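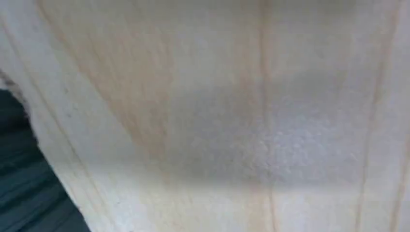

Pale wood at close range, grain running the length of the board.

MANY FINGERS AT FENORA

Pick up a strip of thin material from a flat surface and most of the work is done by a fingernail. A robotic hand without one has to slide the strip to an edge, pinch it across its thickness and lift before it bends. Arlindo Marinho has spent his evenings since October on that one movement, at a shared workshop called Fenora, where members rent bench time by the hour.

His build goes by the name Gorkholm. It consists of a jointed arm, a multi-fingered hand and a control program that Marinho wrote himself and calls Prudano. The arm and hand were bought complete. The wiring, the wrist mount, the glove and the software are his.

The control loop runs at 100 cycles a second on a laptop. Each cycle reads the joint positions, compares them with the planned path and sends a correction. Marinho began with a faster loop and gave it up. The serial link to the hand dropped messages under load, and a dropped message left one finger a step behind the rest. At the lower rate the link keeps up and the fingers close together.

Grip force is inferred from motor current. The method is cheap and needs no sensors in the fingertips, but it is poor at the light end of the range, where friction in the joints draws as much current as the object does. Marinho measures the friction first. Before each session the hand opens and closes on nothing, finger by finger, and Prudano stores the current at each angle. The stored curve is then subtracted from the live reading.

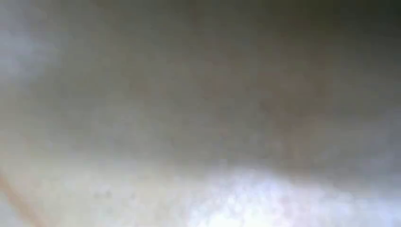 The curve drifts as the motors warm up, so the program repeats the measurement when the motor temperature has moved far enough from its starting value. Marinho set that threshold by trial. Too small, and the hand spends its time exercising. Too large, and thin strips buckle between the fingers.

The glove came later. Bare fingertips were too smooth to hold a strip by its faces, and stick-on pads peeled at the joints. A thin glove over the whole hand solved both problems and introduced another: it resists bending, and the resistance shows up in the current. The friction curve is now taken with the glove on. A change of glove means a new curve.

Cable routing took more bench time than the software. The cable at the wrist has to follow the full rotation of the joint without pulling tight or catching on the fingers. The present arrangement is a loose loop, secured on the forearm side only. Marinho tried a sprung guide and removed it after it snagged.

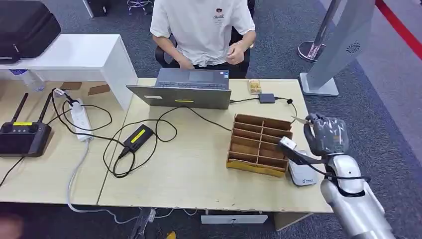 Page last changed: Jan 17, 2026

Trials are done on a light wooden table, with the laptop open next to the power leads and a handheld remote within reach. A compartmented cardboard tray serves as the sorting target. The task is to take a flat strip, carry it across the table and lay it in a named compartment. The walls between compartments are thin enough to fold if the hand comes down off centre, and a folded wall is logged as a failure even when the strip lands correctly.

Prudano's log holds 758 trials. Marinho discards none of them, including those from the first weeks, when the most common entry was "no contact". The later failures are of 2 kinds. In the first, the strip rotates in the grip during the carry and arrives at the wrong angle. In the second, the fingers open unevenly and the strip follows whichever finger moves last.

He has a partial remedy for the rotation. The carry path was originally a straight line at constant speed, with a hard stop over the tray. It now slows over the final section, and the wrist turns before the arm moves sideways. The release problem is still open. Marinho suspects the glove, which may be clinging to the strip, and plans a run with the fingertips lightly powdered.

A second member, Shabalala, has asked for the friction routine to use on a gripper of different make. The code assumes one current reading per finger, and the other gripper reports a single total for all of them. Marinho is rewriting that part first. The powder test will follow when the bench is next free.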